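Robot housekeeper still looking for its first full day of work

2/18/23

The machine that will clear your table after lunch is coming along nicely, according to the people building it. It can move a cup from one place to another. It would prefer that the cup be small, light and not too close to the plant.

That was the general finding at Turgate, where the household robotics firm Ernik let a few reporters in to see how its tidying project is getting on. The company has spent 2 years on the question of whether a machine can be trusted with ordinary chores, and its answer so far is "some of them, with supervision."

Ernik's latest figures put its arm at 97 successful pickups out of every hundred when the cups are the ones it has practiced on. Give it cups it has never met and the score drops to 72. Anyone who has employed a teenager in a café may find both numbers perfectly acceptable. Anyone who owns good china may want to wait. 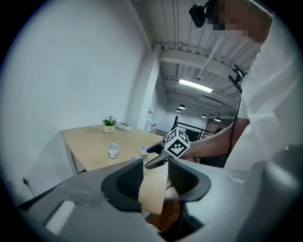 Most of the teaching is done by people. They pick up a hand-held gripper and do the chore themselves, over and over, and the software is left to work out what they meant by it. Ernik says it has gathered almost 3000 of these short lessons for table clearing alone, and would like a great many more before it moves on to anything with gravy in it.

"A person learns this at age four and then complains about it for life," said Dzintra Vītola, who runs the chores program. "We're at the learning stage. The complaining will have to be added later."

Vītola was frank about what the arm can't do. Stacking is poor. Spoons left standing in cups confuse it. Wiping is a separate project with a separate budget, and laundry is discussed in the building mainly in a lowered voice. She put the speed at "patient," and declined to race it against a visitor who offered.

Shops have been quicker to show interest than homes. Vasiliauskas, a chain of bakery counters, plans a trial at its Surville branch in September, where an arm will return used cups to a tray during the slow part of the afternoon. The counter staff will stay on. One of them will be asked to stand near the arm, which the chain describes as a new role and which sounds a good deal like the old one with fewer cups.

Ernik has no price for a home version and no date for one either. Asked whether she would have the current model in her own kitchen, Vītola said she would, provided she could put away the glasses first. She has a dishwasher already, she added, and still has to load it herself.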